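My project: why are football seams where they are?

Last updated: October

Print this page | E-mail this page

I picked footballs for my project because my brother kicks one against our garage every single evening and I wanted to get something back out of it. My question was whether the way a ball is stitched or glued together changes how far it rolls on short grass. Marta Stasiv was my partner for the measuring part and Mr Darren Holroyd let us use the bottom pitch at Gratwood on a Saturday.

First, a bit of background (I promise it's short!). The old-fashioned ball most people draw has twelve pentagons and twenty hexagons, which makes 32 panels. Newer ones often have fewer and bigger panels, and some are glued with heat and have no stitches at all. The seams matter in the air because they roughen up the surface and help the air cling to the ball for longer, so a very smooth ball can wobble about. On the ground I couldn't find much written down, so that was the bit I wanted to test.
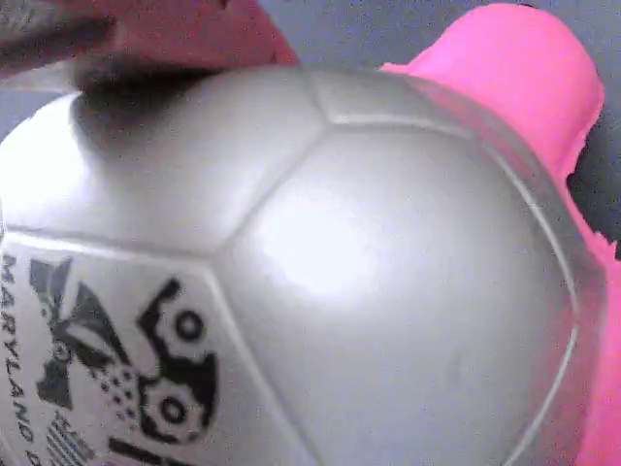 Seams and panels on a silvery-white ball, close up.

We had two balls, which I called Brollach and Halonen so that Marta wouldn't know which one I was hoping would win. Brollach was stitched and Halonen was glued. We made a ramp out of an old shelf, let each ball go from the same pencil line and measured with a tape from the bottom of the ramp to where it stopped. Our best roll was 951 cm, by Halonen, and the worst was 340 cm, by Brollach, when it hit a lumpy bit near the corner flag. We left that one in because Mr Holroyd said you can't just bin the results you don't like.

Altogether we did 126 rolls and it took the whole morning. My hand got so cold that the last page of numbers is nearly unreadable, and Marta had to copy it all out again on the bus.

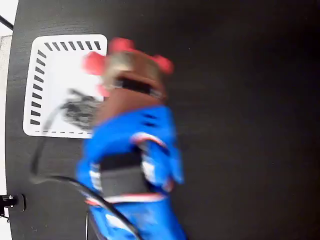 White sheet with dashed guide lines, on a black tabletop.

So, did the seams matter? A bit, I think. The glued ball usually went further, but the grass dried out as the morning went on and we did most of the Halonen rolls second, which was a silly way round to do it. If I did this again I'd swap balls every go, and I'd pump them both up with a proper gauge (we used our thumbs). I'd also love to try it on the sports hall floor, where there aren't any lumps.

Thanks to Marta for the bus copying and to my brother for lending me Brollach, which he has now got back.

Related projects
Does a longer run-up make a longer jump?
The Nostora paper bridge challenge
How high does a tennis ball bounce on carpet?
Which bread goes mouldy first?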